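### 3.2 Equipment plan and costs

The budget for the Plulevcombe site was fixed before we selected the tasks, and this order had consequences for the whole study. We could pay for one arm with a gripper, and we decided to test all desk tasks in simulation before any purchase was made. The quote from Grarkard included the arm, the mount and 12 months of service. A second quote, from Drelix, was lower, but the service was charged separately — after the first year the difference became small.

The binder task (Figure 4) was used to decide which gripper we need. Binders are wide and stand in different directions, so the opening of the fingers is an important number in the order form. 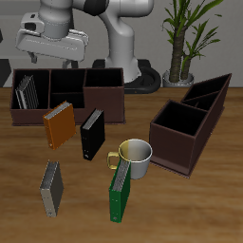 **Figure 4.** Simulated binder task with the robot arm, two desk organizers and a mug.

For each candidate gripper we ran 3,000 simulated trials. The computing cost of these trials was paid from the planning budget and is not included in the equipment total. We also reserved money for spare fingers, which have a delivery time of 6 weeks. In the first plan, made in March, this item was missing, and the total was therefore too low. The corrected plan keeps the same arm but moves the purchase of the second mount to the next budget year.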